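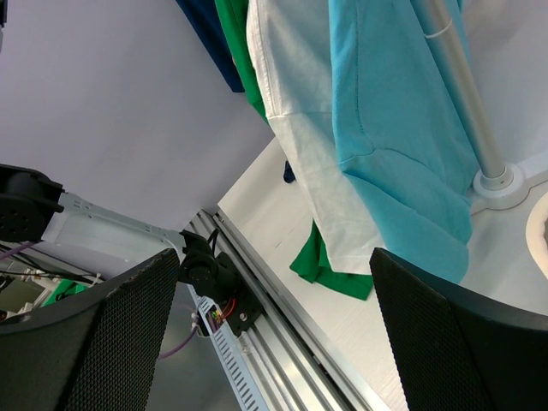 Fiction
By Karim Filali

My grandmother kept the old name in a biscuit tin. That was how she put it, anyway, and for years I believed there was a real name in there, something small and hard like a button, and that if I was good she would let me hold it.

We were the Skasach family by then, and had been ever since the boat came into Nevport with my great-grandfather on it. He was asked for his name by a clerk with a cold, and he gave the name of his village, thinking that was what the man wanted. The clerk wrote it down the way he heard it. So we were all called after a place none of us could find on a map – my uncle Sârbu tried, with a magnifying glass, one whole January – and the name we had before stayed in the tin with the spare fuses and the christening spoon.

I was the one who asked too much. I asked at weddings. I asked while she was rolling out the pastry, which was the worst time, because she would stop and look at the window and the pastry would go warm and she would have to start again.

"It was a long name," she told me once. "Your great-grandfather got tired of carrying it."

When she died the tin came to me, wrapped in a tea towel, and I sat up with it at the kitchen table until four in the morning before I could bring myself to lift the lid. There were the fuses, and the spoon, and two letters in an alphabet I had never been taught, folded so often that they had gone soft as flannel. I could not read a word of them. But along the bottom of each, in pencil, in her own round schoolgirl hand, she had tried to copy out the signature, over and over, and each time she had stopped after the fifth letter.

I found a pencil in the drawer, sharpened it with the bread knife, and began on the sixth.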